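Flomcombe Shared Workshop - Build Help
Ticket: Hand-held gripper closes off center, left finger lags
Project: Culer gripper (home build)
Status: Solved
Opened in: May

What's going on

Hi all! First of all, this build is the most fun I've had at a bench in years, so please read everything below as coming from a happy person with one annoying problem.

I've put together a Culer hand-held gripper from the shared plans. It's the version with two fingers driven by one trigger, a camera looking down between them, and thick black pads on the ends. I squeeze the trigger, the fingers come together, the camera records it, and later on a small arm at home is supposed to copy what I did. The arm part is still a pile of boxes. The gripper part works, nearly.

The problem is that the left finger lags behind the right one. When I squeeze slowly, the right pad starts moving right away and the left pad sits there for a moment, then jumps to catch up. If I'm closing on something heavy I don't notice. If I'm closing on something light, the right pad shoves it sideways before the left one arrives. With the fingers all the way shut, the pads meet left of center by 3 mm. I measured that with the workshop calipers against a pencil line on a strip of tape.

What I'm running

- Culer gripper, printed parts, trigger linkage from the second set of plans
- Maeng camera module, wide lens, 30 frames a second
- Pads screwed on from the top, two screws each
- Return spring from the Tromley assortment (the small bag, not the tub)

What I've tried so far

1. Took both pads off and put them back on. No change at all.

2. Swapped the trigger spring for the next stiffer one. The jump got snappier and my hand got tired. Put the old one back.

3. Cleaned the slide rails and gave them a tiny bit of dry lube. Lovely smooth feel, same lag.

4. Ran the trigger with the left finger disconnected. The right finger moves beautifully from one end to the other. Then I swapped and ran only the left. It still hesitates, so whatever this is, it lives on the left side and the right one isn't dragging it around.

5. Did a batch of slow closes at the table with the camera running, so I could step through them and find out exactly when each pad starts to move. I wanted the same start every time: fingers wide open, gripper low over the wood, something dark straight ahead to aim at. 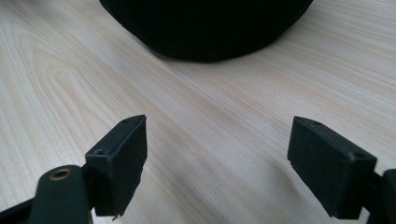

Stepping through the recordings was a great decision, and I wish I'd started there. The right pad is moving on the first frame after I touch the trigger. The left one waits 6 frames. It's the same wait on every slow close in the batch, which makes me think of plain old slop in a joint. If it were friction I'd expect it to wander from one try to the next.

On fast closes I can't pick out the lag at all. I suppose my hand just eats up the slack before the next frame comes along.

So, questions for anyone who has built one of these:

Is there supposed to be a washer in the left link? The parts list has one but the drawing doesn't show it anywhere.

Can I shorten the left link a hair to bring the center back, or will that make the open position uneven?

Has anyone recorded usable grasps with a lag like this, or should I bin the lot and start again?

Reply from the workshop help desk

Nice write-up, and thank you for testing each side alone. That saves a lot of back and forth.

Don't shorten the link yet. If the joint is loose you'd be setting the length against the slop, and it would be wrong again as soon as you fixed the joint. Take the left link off and wiggle the pin in its hole. It should turn freely but shouldn't rock. We've had a few of these where the hole was drilled out one size too big while cleaning up the print, and it's easy to do on the left one because you come at it from the awkward side.

The washer goes between the link and the trigger bar, on both sides. The drawing is from before it was added.

As for the recordings, keep the fast ones. We'd leave the slow ones out of anything the arm is going to learn from, but hang on to them so you can compare after the repair.

Update from me

You were right, it rocks! I had the link off in no time and the pin waggles in the hole like a loose tooth. The right one is snug. I do remember drilling these out late in the evening, and I'm fairly sure I grabbed a different bit for the second one.

Also no washer on the left. There was one on the right, so I must have put it in without thinking. The missing one was in the bottom of the screw tray.

I've got a new left link printing now, same settings as before, and this time I'm going to ream the hole by hand.

Second update

New link is in, washer on both sides. What a difference! The trigger feels like one solid thing, and I keep squeezing it just for the pleasure of it.

I repeated the slow closes at the same table, 15 of them, and stepped through every one. Both pads start on the same frame each time. Fully shut, they meet right on the pencil line as far as I can tell with the calipers, and the open position is even as well, so there was no need to touch the link length.

One small thing I ran into during reassembly: if the pin screw is done up tight, the left finger gets stiff near the end of its travel. Backing it off a quarter turn cured that. I put a dab of threadlocker on so it stays where I left it.

Things still on my list, none of them urgent:

- Put the washer into the drawing. I'm happy to mark up a copy if somebody can tell me where to send it.
- Print a spare pair of links while the printer is set up for it.
- Check the pin again after a couple of weeks of use and see if the new hole has opened up.
- Start on the arm (finally!).

Reply from the workshop help desk

Great result. Leave the marked-up drawing in the Culer folder on the shared drive and we'll swap it in for the old one. If the hole does open up, reopen this ticket and we can look at fitting a brass bushing - we have a tube of the right size in the metal rack.

Marking as solved.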